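The arm picks things up now (mostly)

2 May 2022

I've been promising an update on the robot arm since before Christmas, and a few of you have been kind enough to keep asking, so put the kettle on because this one goes for a bit.

When I last wrote, back in October, the arm was bolted down at the shared workshop and could wave hello and not much else. I'd named it Custerel by then, after a very grumpy goat we had when I was a kid, and the name has suited it better every month. The trouble all through summer was the shoulder joint. It would drift a hair every time it swung left, and by the twentieth swing it was reaching for things a good thumb's width from where they really were. I rewrote the homing routine twice before Atieno Lyimo came over from the next bench, put her hand on the shoulder and said, "This is loose, you know." One grub screw! I'd spent three weekends in the code.

Once that was sorted I could get on to the fun part, picking things up. I'd tried odds and ends from the junk drawer at first, but the arm did so badly with them that I couldn't tell what was its fault and what was mine. Plain shapes in plain colours are much friendlier, both for the camera software and for my own eyes at the end of a long evening. I also gave up on working straight on the perforated tabletop. Small blocks on a surface full of holes confused my shape finder no end — it was very keen on the holes — so a maple cutting board has come away from the kitchen and I don't think it's going back.

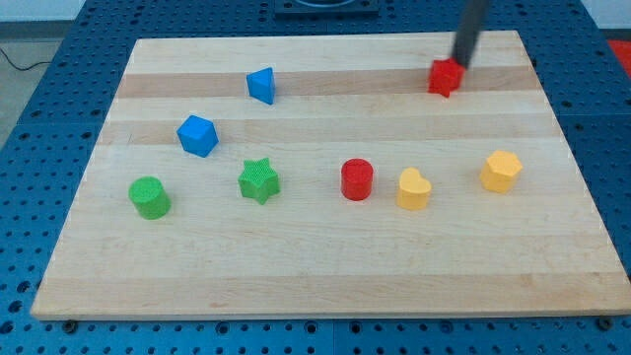
Custerel and the red star, with the rest of the blocks on the board.

Stars are the hard ones, by the way. A cube is easy if you get the angle right, and a cylinder doesn't care about angle at all, bless it. But a star has all those points, and if the gripper closes on two that aren't opposite anything, the whole block twists away. I keep a log of every attempt (yes, I know) and it ticked over to 1,733 last night, with stars making up far more than their share of the misses. The heart is nearly as bad, though at least it's funny to watch.

What's helped most is slowing the last little bit of the descent right down. I'd been sending the arm straight to its target at one speed, and now it stops short, has another look, and then creeps in. It's painfully slow and my neighbour Slaoui reckons he could sort the blocks with his elbows in the same time, which is fair.

Next job is sorting by colour into trays, and after that I'd like to tidy the cabling before somebody catches a foot in it. If anyone has a spare tray or two about the size of a lunchbox, let me know in the comments and I'll swap you for a jar of Atieno's lime pickle. She's offered, I checked.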